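Wrist view: fingertips out of sight when the gripper closes?

Chibuzor Onyeka
Comparing two parallel grippers, a Huto and a Parisi, on the same arm. With the Huto the wrist camera loses the tips below 38 mm of opening. Move the camera or change the lens? 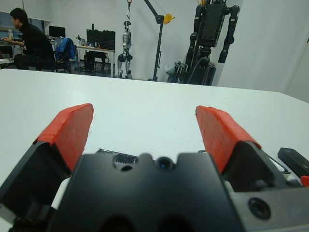

Huto, jaws wide open, red-orange pads on both fingers.

Carmela Melis
Tilt the mount before you buy a lens -- 6 degrees toward the tips was enough on mine. Redo the hand-eye calibration afterward. I use 13 poses.

ostis_fan
parisi is better anyway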